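Trevetti Kitchen Forum > Storage and Cleaning > Reusing foil, is it worth the trouble?

flumar_fan, 359 posts
Hello all. In our house we use too much aluminium foil and I would like to use each sheet twice. My method is to open it, spread it on the table and press from the middle to the sides. The creases never go fully away.
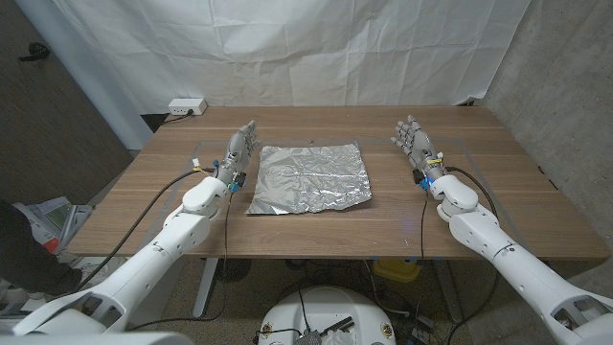 Reply 1: Sherif Erraji
I only keep foil that covered a bowl. If it touched meat, it goes out. For the flattening I go slowly with straight fingers, because a fingernail makes a hole very quickly.
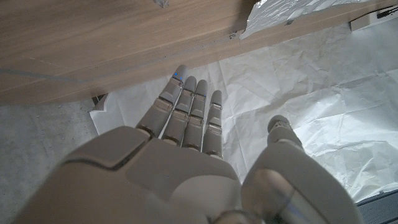 Remigiusz Marciniak does not agree with the flattening at all. He wrote to me that he squashes the used foil into a ball, adds to it until it is as big as a fist, and gives it to the recycling. I tried this too, but I start with a loose heap and bring the two sides up to the middle.

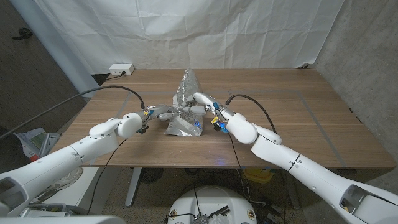 Does the foil need to be clean before it goes in the recycling bin? It should be rinsed of food, and your council's website will say if they accept it.

Reply 2: Remigiusz Marciniak
Sorry, but five minutes for one sheet is too much. I bought a Stoleck lid for my bowls and my roll now lasts from May to Christmas. Also please wipe the bench before, crumbs make small holes.
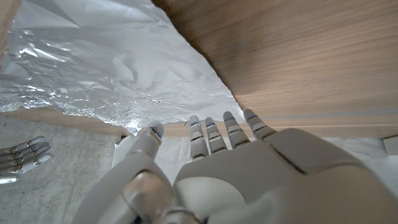
Reply 3: flumar_fan
Thank you both. The lid is a good idea for bowls, but for potatoes on the barbie I still need foil. I will keep flattening the clean ones and make a ball from the rest.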